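Candy kitchen notebook – April, started 6:40 a.m.

Third try at the salted butter fudge and I think we have it!! Writing this up while the last pan sets so I don't lose the details like I did with the maple one.

Recap for Cadi, who missed the last two sessions: batch one was grainy all the way through, batch two was smooth but so soft you could have served it with a spoon. Same recipe both times. The only thing I changed was how long I let it cool before beating, and I changed it by a lot, which was dumb. Smaller steps from now on.

## Batch three

Total weight in the kettle was 1,798 g before cooking. I was aiming for a flat 2,000 but ran short on cream, so I scaled everything else down to match. Sugar, cream, butter, a spoonful of corn syrup, salt held back until the end.

Brought it up slowly, lid on for the first few minutes so the steam would wash down the sides. This worked so much better than chasing crystals with a wet brush. Lid off, no stirring after it boiled. Pulled it at 238 °F on the Clilleck thermometer. I checked that one in boiling water first and it read 212 on the nose, so I trust it. The old dial one was reading three degrees low, and I bet that explains half of our trouble last fall. Terence, please stop putting it back in the drawer.

Then the wait. I let it sit in the kettle, no touching, until it dropped to 126 °F. Longer than I wanted to stand there, but I cleaned the hooks and washed every spatula we own, so it wasn't wasted. Vanilla went on top and stayed there until I was ready to beat.

Beat by hand with the big paddle. Very glossy at first, then it got heavy, and right when my arm was giving up it went dull all at once. You can feel it before you see it – the paddle starts to drag and the fudge stops closing up behind it. Into the pan right away. Aled timed me and then made me promise not to write down how long I whined.

## Cutting and tasting

Turned out clean, no sticking in the corners. The knife went through with a little resistance and the pieces kept their edges. Texture is lovely: short bite, then it melts, nothing gritty on the tongue. Gwenllian had four pieces and asked if the end cuts were spoken for. Mared thinks it's a touch too salty. I went back and forth on this and she's probably right, so next time I'll take the salt down by a pinch and put a few flakes on top for the people who want them.

We cut everything into one-inch squares this time. I like that size a lot more than the slabs. Fudge this rich should be two bites, and the small ones look so pretty lined up in the Wuisan boxes. 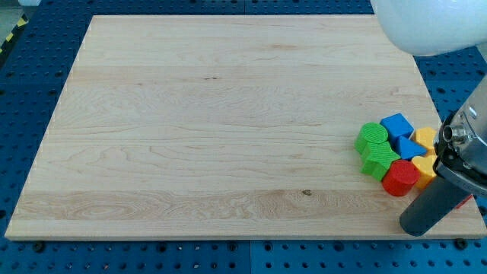
## Cocoa side test

Had a bit of cream left, so I ran a small 300 g batch with the Vamine cocoa. I only wanted to see if it would seize. It didn't! I whisked the cocoa into the dry sugar first and got no lumps at all. Flavor is deep and a little fruity, almost like dried cherries. It firmed up sooner than the butter one, so I'd start beating a few degrees warmer and be ready with the pan.

One thing I don't understand: the top went slightly cloudy after an hour and the plain batch didn't. Could be the cocoa butter, could be that I set it down next to the window. Terence says window. I'd like to repeat it on the other side of the room before we argue about it.

## For next time

- Order cream. Twice what we think we need.
- Same cooling point, same pull temperature, less salt.
- Try half the batch with the Clono brown sugar. Aled swears it tastes like the fudge his grandmother made, and I want to know if it makes the set softer.
- Wrap six squares of today's batch in wax paper and leave six bare in a lidded tin. Taste both after a week. Label them this time.
- Ask Mared for her penuche notes, the ones with the pecan amounts.
- Lid on at the start, always. I'm sold.

Added at 11:15: the last pan is cut. It's just as good as the first, maybe slightly firmer in the middle. I've left a plate by the sink with a note on it. Cadi, the two squares in foil are yours, so write down what you think of the salt before you read what Mared said (too late, I guess, if you've gotten this far).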